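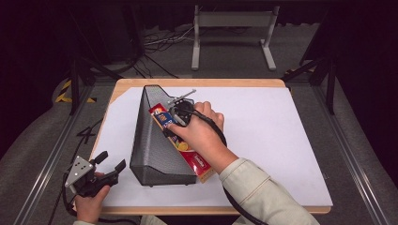

Thread for the people who asked me how the closing of our bank branch in Erkley is going. I will write it in small pieces, because I write English slowly and I like to check it.

1/ Erkley has 2,039 people on the sign at the highway. Until December we had one bank, one post office and one credit union desk inside the pharmacy. Now we have the post office and the desk. The desk is open two mornings a week.

2/ I have lived here 14 years. I opened my first account in this country at that branch. The teller spelled my family name wrong and then came out to the parking lot, in the snow, to give me the corrected paper. I still keep both papers.

3/ The letter from the bank said that most customers "already prefer digital channels". My neighbour is 81 and she has a phone with buttons. She asked me what is a digital channel and if it comes with the cable package.

4/ The nearest branch is now in Pullero. It is 35 minutes by car when the road is dry. There is no bus. There was a bus, but it stopped in the same year as the train station café, and I do not remember which year it was.

5/ Small shops feel it most. Godinho, the bakery on Main Street, used to bring the coins and notes to the bank every afternoon. Now they go to Pullero on Thursdays and they pay somebody to stay at the counter for that time. A bun costs 29 cents more than last summer. I don't blame them. 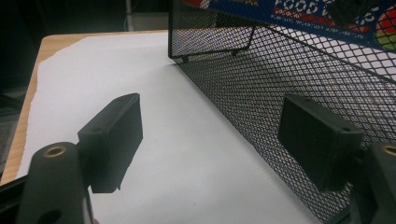 White paper on the table, Saturday morning.

6/ Some people wrote to me privately that cash is finished anyway and I should accept it. Maybe in the city. In Erkley the hockey canteen takes cash, the man who cuts firewood takes cash, and the church lunch has a tin with a hole in the lid.

7/ Also, when the storm took down the line in January, the card machines didn't work for a day and a half. The grocery store wrote the names of customers in a school notebook. Everybody paid later, as far as I have heard.

8/ What have we tried? Shona Dunbar collected signatures and sent them to the head office with registered mail. The answer had two paragraphs and a phone number. I called the number. It was the general number, the one on the back of my card.

9/ The second idea was better, I think. In Totik, which is even smaller than us, the credit union parks a van beside the library every second week. You can deposit cheques, take out money and talk with a person. I drove there to see it. The line was long but it was moving, and there was a bench.

10/ I asked the woman in the van how a town gets on the route. She said that the town council must write, and that it helps if the shops write too, with numbers. How much cash in a week, how many cheques. Feelings are nice to read, she said, but the route is planned with numbers.

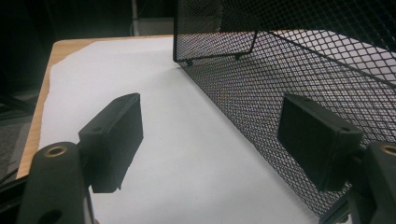
11/ So now I am asking the shops for their numbers. It is a little embarrassing to ask a person how much money is in the till. Most of them tell me anyway. The hardware store gave me a whole page, in pencil, with the holidays marked.

12/ If you have a business in Erkley and I have not come to you yet, please send me a message. I need only the weekly total, and I will not put your name beside it unless you say yes.

13/ Council meets on the last Tuesday of the month, upstairs, and the door on the side street is the one that is open. I will read the letter there. If somebody with better English wants to look at my commas before that, I would be grateful.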